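Can a home robot open doors yet? (my numbers, long post)
Board: Home Automation > Robots and Chores

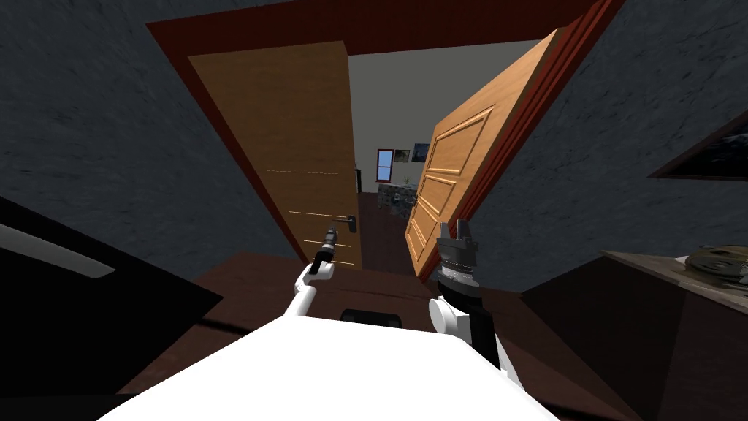 dulumine_fan
Posted Wednesday, 9:14 pm

Doors are, in my opinion, the chore that comes before all other chores. If the machine cannot go from the kitchen to the bedroom alone, then it doesn't matter how well it folds towels. So I have spent most of February on doors only. I work in simulation, with a two-armed robot in an apartment that I built from furniture models, and I let it try the same doorway again and again. In the test above the doorway has two doors, both open, and they are not a matching pair. The left one is flat with a black lever handle, and the right one is a lighter wood with raised panels. This mix I like very much, because my old program had learned the look of one door and was lost with any other.

My numbers: 800 tries, and in 232 of them the robot went through without touching the frame or a door. In 118 tries it took the lever correctly but then pulled the door into its own body. The rest is a collection of many small failures, which I am still sorting.

I would like to hear from people who have a real machine at home. Is it better than this, or worse?

---

kyei_workshop
Posted Wednesday, 9:52 pm

Thank you for the numbers. Most people here post one nice video and no numbers at all.

I must disagree with the starting point, though. We have a small furniture shop and the doors stay open all day, with a wedge. What I need is somebody who brings the offcuts to the bin, sweeps below the saw and carries panels to the glue table. I rented a Bakholm carrier for 2 months. It carried panels well. It could not sweep under anything lower than my knee. Doors were never the problem.

---

dulumine_fan
Posted Wednesday, 10:05 pm

In a shop I agree with you. But in a home people close doors, for the heating, for the cat, for the baby who sleeps. I cannot put a wedge in every room and tell my family to live with it.

Was the carrier able to go through a narrow opening, or did it need the big gate?

---

kyei_workshop
Posted Wednesday, 10:11 pm

Only the big gate. On the normal door it stopped and waited for me. Fine, this is one point for you.

---

slowhinge
Posted Wednesday, 10:40 pm

232 from 800 is 29 percent. I don't want to be rude, but my grandmother's dog opens the lever door better than this.

And it is simulation. In simulation the hinge has exactly the friction you typed in. My bathroom door has to be lifted a little when you pull, and in wet weather you have to lift it more. Which number do you type for that?

---

dulumine_fan
Posted Wednesday, 11:02 pm

It is not rude, it is correct. I change the friction and the weight of the door in every try, between limits which I chose by myself. A door that hangs low on its hinge I don't have yet. I can add it, I think, by making the hinge axis a little bit tilted. If you could measure yours with a kitchen scale (hook it on the lever, pull slowly, read the highest value) I would use it with pleasure.

---

Ama Atinga
Posted Thursday, 7:20 am

Good morning to all. I do installation and service for elevators and automatic doors, so I read this with a special interest.

For me the question is strange from the other side. Why should the robot learn the door, when the door can learn the robot? A small motor on the door closer and a radio signal, and it opens when the machine comes. We have done this in hospitals and hotels for a long time, and it works the whole day without drama. Distent sells a kit for interior doors which one person can mount in an afternoon. You need power near the frame, and this is usually the expensive part.

For the shop-floor case I would not even discuss it. Put the motor.

---

slowhinge
Posted Thursday, 7:48 am

And for six doors in a rented apartment? My landlord does not allow me to change a lamp.

---

Ama Atinga
Posted Thursday, 8:15 am

Then you have a landlord problem, and no robot will help you with this :)

Seriously, for renters I see the point. There are versions that only clamp on the door leaf, but I don't like them. They get loose, and then I am the one who is called.

---

dulumine_fan
Posted Thursday, 6:30 pm

Ama, I think we answer two different questions. Yours is "how do I get a machine through this building" and the motor is the better answer, I accept it. Mine is whether the machine can deal with a home as it is. After the door comes the drawer, the fridge, the washing machine, the cabinet under the sink. I don't want a motor on all of them.

Small update on the 118. It seems the robot takes a place too close to the door before it pulls. I have now added a step where it first moves back by half an arm length, with the hand still on the lever. Some of these cases are already gone, but now there is a new one, where it goes back so far that it loses the lever.

---

kyei_workshop
Posted Thursday, 7:03 pm

Why not push only? Let it choose the route where all doors open away from it.

---

dulumine_fan
Posted Thursday, 7:10 pm

Because it also has to come back.

---

slowhinge
Posted Thursday, 9:26 pm

I measured. I don't have a hook, so I used a shoelace on the lever and a luggage scale. The door opens normally the first few centimeters, then it sticks on the floor and the value jumps up, and after that it is easy again. I did it several times and it never gave me the same highest value. I will send you the list by private message, it is long — and I still think the dog wins.

---

dulumine_fan
Posted Thursday, 9:41 pm

This is very useful, thank you! A door which sticks only in one part of the swing I did not have in my model at all. Please write also how wide the door is, from hinge to lever, otherwise I cannot calculate the torque.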